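Adding a Tag to a Key Ring (Without Wrecking Your Nails)

Posted Friday, October 9, 2020 in Small Fixes

I love a tidy set of keys. I love it so much that I've now put tags on every key in my house, my shed and my mum's house, and I'm running out of keys! So today I'm writing up how I get a tag on and off a split ring, because it's the question that lands in my inbox more than any other, and it's a lovely quick job once you've got the knack.

A split ring is the ordinary coiled sort, where the wire goes round twice and grips whatever you thread into it. They're brilliant at holding on to things, and a bit too brilliant when you want to let something go.

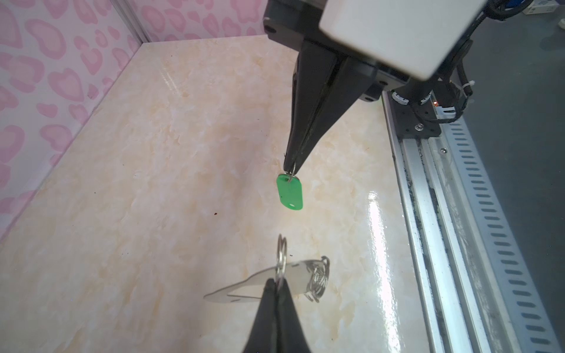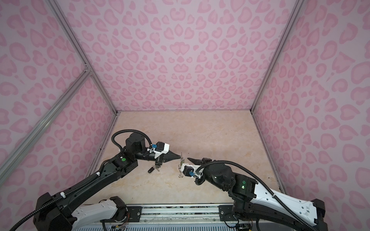 Key ring bits: the bright green tag on its silver split ring is in the first picture, and the second has a key and a black fob down below a small metal keyring.

What you'll need

A split ring (two if you're making a linked set, more on that further down)
A tag with a decent-sized hole
Your keys
Something thin and flat to open the ring with
A pen that won't rub off, if your tag can be written on
A table with good light

For the thin flat thing, I've used all sorts. A guitar pick is gentle on the fingers but bends on stiff rings. A blunt butter knife is fine if you go slowly. My favourite is the little staple remover from my desk, the kind with a flat metal tongue, and you can also buy proper split ring pliers from fishing tackle shops. Mine are made by Sillik, and they have a tiny hooked tooth on one jaw that slides between the coils like magic. You don't need them for one tag. If you're doing a whole bunch, treat yourself.

Choosing your ring

Size matters more than you'd think! A ring that's too small leaves your keys jammed up against each other, and they won't turn properly in the lock. Too large and the whole lot flops about and catches on your pocket lining. I like a ring that two or three keys can slide round freely with room to spare.

Check the ends as well. Run a fingertip round the outside and feel for the spot where the wire stops. On a good ring it's smooth, and on a cheap one it's sharp enough to snag a jumper. I bought a mixed bag of 67 rings from Westus last October and had to throw a few out for exactly this, but the rest have been superb.

Putting the tag on

1. Lay everything out on the table, tag face up, so you can see which way you want it to hang.

2. Find the end of the wire on your ring. Turn it slowly until you feel the little step.

3. Slide your flat tool in just behind that step and give it a slight twist. The coils should open enough to make a gap. Leave the tool in there for now.

4. Push the hole of the tag onto the open end, right up against the tool.

5. Ease the tool out. The ring will pinch the tag a bit and that's fine.

6. Now walk the tag round. Hold the ring still in one hand and push the tag along the wire with the other thumb, following the coil, until it pops out and swings freely. It has to go round the full way, so keep pushing even when it feels as though you've finished.

That last pop is so satisfying. I still grin every time.

With a thin plastic tag, go gently at step 6. If you force it round at an angle you can stretch the hole or even split it. Keep the tag square to the wire and it'll glide.

Adding the keys

Same method, with one little trick: put the heaviest thing on first. If you have a car fob, start with that, then the keys, then the tag last of all. You'll be taking the tag off more than anything else, and it's much easier when it isn't buried between two door keys.

For a big bunch, I like to link rings together. One main ring, then a smaller one for each group. House keys on one, bike and shed on another. You can unhook a whole group when you lend it out, and the tag goes on the small ring so it travels with the right keys.

What to write on it

Keep it short and keep it vague! Never your address, never your full name. I use one colour for each place and a single word at most. Green is the garden gate in our house, yellow is upstairs, and the spare set has a number that only means something to us (it's 414, and I'm not telling you why).

If your tag has a paper insert, write it in pencil first, then go over it in pen. Let the ink sit for a few minutes before you close the window over it or it'll smear. I learnt that on a batch of 7, all smeared, all redone.

Taking a tag off again

Everything above in reverse. Find the step, open the gap, and feed the edge of the tag back into it. Then walk it round until it drops off the end. If it gets stuck halfway, don't tug. Slide your tool in next to it to loosen the coils and carry on pushing.

A ring that's been opened many times can start to gape. Squeeze it flat between finger and thumb, and if it springs open again it's time for a new one. I wouldn't trust a tired ring with a front door key.

Next up I'll be doing key hooks for the hall, including the Zuslow rail that so many of you have asked for. Bring your drill!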